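Jyoti Mittal has run the sharehouse kitchen on Plodthorpe Street for two years, and she still keeps every recipe in a school exercise book. I visited her in September to ask how fourteen people can eat well from one stove.

"First we argued about lentils," she told me. "Then we wrote down who likes what, and the arguing became smaller." The household buys its dry goods together, 460 dollars each month, and the vegetables come from the market on the morning they are cooked.

She learnt to cook late. Her aunt, Razia Lodhi, taught her over the telephone, and the lessons were not always patient. "She would say, put salt until it is enough. I asked her, how much is enough? She hung up on me – twice."

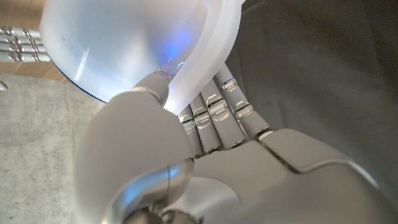
A frosted white bowl.

The colour of the onions is the thing she watches most. If they are pale, the curry will taste of water, and no spice can repair it afterwards. Her favourite dish at the moment is a pumpkin dal with curry leaves, which Ashraful from the upstairs room requests for every birthday, also for birthdays of other people.

I asked if she would like to open a café one day. She thought about it while she rinsed the rice. "Maybe a small one, with only lunch. In the evening I want to eat at home with my friends."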